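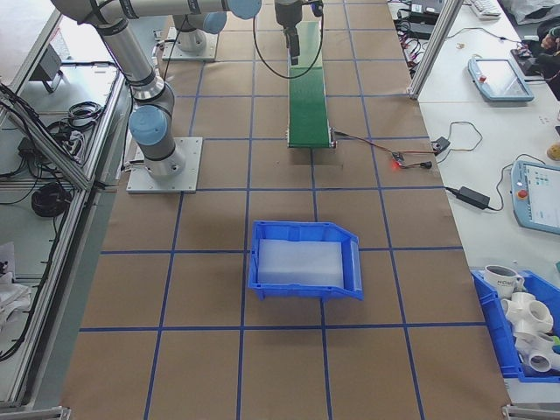
Laying out a packing bench: paper, tape and bins
Speaker notes, Friday session, Pendstead workshop room

Slide 1. Title
Wait for the door to close. Handouts are on the side counter. Say that questions are fine during the talk, except in the section on tape, which runs long if interrupted.

Slide 2. Scope
The talk covers the surface of the bench and what sits on it. It does not cover seating, lighting or floor marking. Those were in the May session and the notes are still on the Jidano shared drive.

Slide 3. Why the bench gets covered
Bare tabletops were used at the Plulledley site for the first trial. Adhesive residue built up along the marked lines and had to be scraped every time the layout changed. Kraft paper takes the tape, takes pencil, and comes off in one piece with the layout still on it. Old sheets can be rolled and stored if a layout may be needed again. Write the layout name on the underside before rolling.

Paper goes on with the grain running the length of the table. Pull it flat from the middle outward. Fixed items such as mounting plates stay in place: cut the paper to the plate edge and leave a small gap so the bolts can be reached. Do not paper over a bolt head.

Slide 4. The grid
Blue tape, lengthwise strips first, then crosswise. The cells should come out close to square. They do not have to be exact. A cell is an address for a bin or a part, and a person reading the address needs to know which side of a line something is on.

Measure every line from the same edge of the table. Crews who measure each strip from the previous strip get a drift toward the far end. At Mathur the drift came to 8 mm across one table, enough that the last column would not take a bin squarely.

Looking down a long table, the far cells appear smaller. New staff sometimes try to correct for this by eye. Ask them to use the rule.

(Pause here. Someone usually asks about tape color. Blue reads well against brown. Other colors work. Keep to a single color per table.)

Slide 5. Bins
Open-front bins only. The low lip lets a hand or an item go in from the side as well as from the top. Decide which way the lip faces and record it on the layout sheet. On our bench the lip faces right. A bin turned the wrong way is the most common fault found at the start of a shift.

Foam in a bin: a single block that fills most of the interior is acceptable. It raises the level of the contents and stops small items from sliding to the back. Replace the block when the corners begin to crumble. Pale foam shows dirt early, and we prefer it for that.

Slide 6. The belt
The narrow conveyor runs lengthwise and ends partway down the table. Keep the cells next to the near end of the belt clear. That is the first place people put a coffee cup or a tape dispenser. The belt end is treated as a fixed item, the same as a mounting plate, and the grid is drawn around it.

Slide 7. Wires and small sensors
Run wires across the paper by the shortest path that does not pass through a cell in use. A sensor may rest on a tape line, which keeps the cells on both sides free. Connector boxes go near the edge of the paper. Tape a wire down only after the layout has been in use for 2 shifts, or it will be lifted and retaped and the paper will tear.

Slide 8. Layout sheet
Show the blank form. Fields: table number, paper date, cell size, bin positions, lip direction, belt end, wire path. The sample on the handout is for table 203. Give the room a minute to read it.

Point out that wire path is a sketch and needs no dimensions.

Slide 9. Replacing the paper
Replace when any of the following applies:
Tape edges lift at 3 or more crossings.
A tear reaches a grid line.
Pencil marks from an earlier layout can be mistaken for current ones.

Clear the bins first, then the wires. Lift from the short end. Check the table underneath for grit before laying the new sheet.

Slide 10. Practical
Groups of two at the side tables. Paper, tape and a steel rule are set out. Each group lays one row of cells, places a bin and fills in the sheet. Allow until the break. Collect the rules afterward.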